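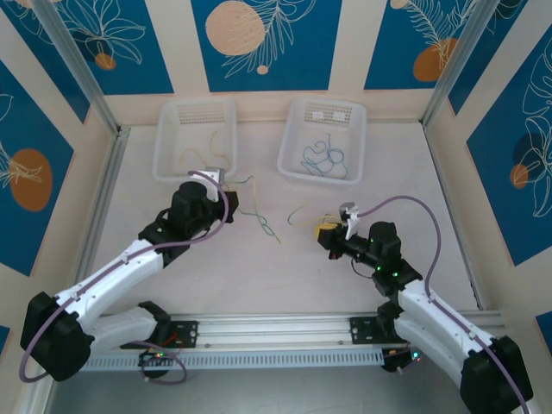

Wie lässt sich die Lichtechtheit bedruckter Wandverkleidungen im Innenraum vergleichend bestimmen? Durch künstliche Bewitterung unter gefilterter Xenonstrahlung mit anschließender farbmetrischer Messung, getrennt nach Grundton und Motivfarbe.

3.2 Farbveränderung bei mehrfarbigen Dekoren

Für einfarbige Oberflächen ist das Ausbleichverhalten gut dokumentiert. Bei Dekoren mit großflächigem Grundton und kontrastierenden Motiven reicht ein gemittelter Farbabstand dagegen nicht aus, da sich die Teilflächen unterschiedlich schnell verändern. Sotomayor und Vallejo schlagen deshalb vor, jede Druckfarbe als eigene Messfläche zu führen und zusätzlich den Kontrast zwischen benachbarten Flächen anzugeben. Dieser Vorschlag wird hier übernommen.

Untersucht wurden 16 Proben der Dekorreihen Giltard und Eltik. Die Bestrahlung erfolgte über 2.000 Stunden bei konstanter Schwarzstandardtemperatur; gemessen wurde vor Beginn und danach alle 100 Stunden. Je Druckfarbe wurden zwei Messpunkte festgelegt, deren Lage mit einer Schablone gesichert war. Linienzeichnungen, deren Strichbreite unter dem Durchmesser der Messblende liegt, wurden nicht farbmetrisch erfasst, sondern visuell gegen den Blaumaßstab beurteilt.
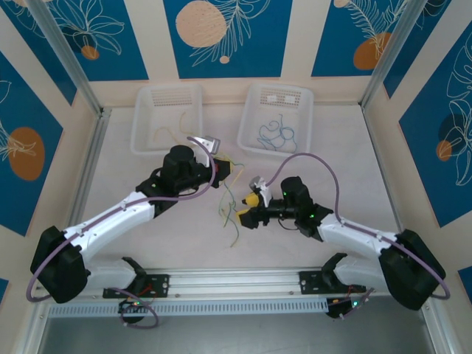

Abb. 2: Wanddekor mit blauem Grund, großen orangefarbenen Kreisen und weißen Linienzeichnungen pflanzlicher Motive.

Bei Dekoren dieses Typs ist der Komplementärkontrast zwischen Grund und Motiv die maßgebliche Größe. In der Reihe Giltard nahm die Buntheit der Orangetöne früher ab als die der Blautöne, in der Reihe Eltik verlief die Abnahme annähernd parallel. Der visuelle Eindruck blieb im zweiten Fall länger stabil, obwohl der Farbabstand der Einzelflächen am Ende der Prüfung größer war. Die Übertragbarkeit auf Räume mit überwiegend seitlichem Tageslicht wird in Abschnitt 4 anhand der Messreihe Bondungate geprüft.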